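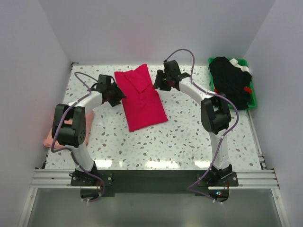

esby_mom replied:
Which transcript did they ask you for, though? Puvel College has two kinds, and the registrar's office will happily mail you the wrong one (ask me how I know!). You want the sealed one with the grade key on the back.

revwood62 replied:
I'd gently disagree with that. My daughter transferred to MacBrayne in February and they took the electronic copy without a peep — it came through in 2 days and we never touched an envelope. I'd hate for anyone to pay for paper and then sit by the mailbox fretting the way I did with my oldest.

esby_mom replied:
That's so good to hear, but was she going into a licensed program? Nursing at MacBrayne sent ours back and wanted paper, and we waited 21 days for it, bless them.

revwood62 replied:
No, plain old history, so you may well be right about nursing!

latebloomer289 replied:
Thank you both so much, you're kinder than the phone line. It is nursing, so I've ordered the sealed one and I'll send the electronic copy too, just to have something in their hands. Does the Revwood campus office still close at noon, or is that only in summer?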